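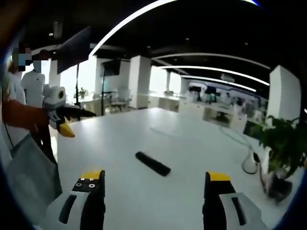 Capítulo 11
La mesa de trabajo compartida

Objetivos del capítulo

Al terminar esta unidad, el alumnado será capaz de describir las condiciones que debe reunir una superficie de trabajo de uso común, reconocer las señales de desgaste que aconsejan su mantenimiento y organizar el espacio de modo que varias personas puedan trabajar a la vez.

11.1 Introducción

La mesa es el elemento que más decisiones concentra en una sala diáfana. De su altura depende la postura de quien trabaja de pie; de su acabado, la facilidad con que se distinguen los objetos pequeños; de su posición, el paso de las personas que circulan por detrás. En la imagen que abre el capítulo, una pieza negra y cilíndrica, semejante a una barra corta de espuma, descansa en diagonal sobre un tablero blanco. El contraste entre ambos tonos permite localizarla de inmediato, y por este motivo los tableros claros resultan adecuados para tareas de clasificación y manipulación de piezas oscuras.

El acabado brillante presenta, no obstante, ciertos inconvenientes. Devuelve reflejos tenues y hace visibles las rozaduras, como se aprecia en la misma superficie. Renato Lagman, en su manual para los talleres Plurska, distingue entre la marca superficial, que se elimina con un paño húmedo, y el arañazo, que afecta al recubrimiento y debe anotarse en la ficha de mantenimiento.

11.2 La iluminación de la sala

Las tiras de luz blanca instaladas en el techo, curvas en el caso que nos ocupa, destacan con fuerza sobre un fondo negro. Al proyectar la iluminación de una sala de este tipo se estudiará el recorrido de las luminarias respecto de las mesas - y no solo su potencia - a fin de limitar el deslumbramiento.

11.3 La distribución de las personas

Cuando dos o más personas comparten una mesa conviene distinguir entre la posición de trabajo, junto al borde y con el brazo extendido sobre el tablero, y la posición de observación, situada por detrás. En el estudio que Anel Gumede realizó en el centro Vekero, los grupos que reservaban unos 70 centímetros de fondo para la segunda posición interrumpían menos la tarea.

Términos clave

Superficie de uso común
Posición de trabajo
Posición de observación
Ficha de mantenimiento

Actividad inicial

Elabore un croquis de la sala en la que recibe clase. Señale las mesas, las fuentes de luz y las zonas de paso, e indique qué superficies presentan marcas de uso. Conserve el croquis: se retomará en el capítulo 12.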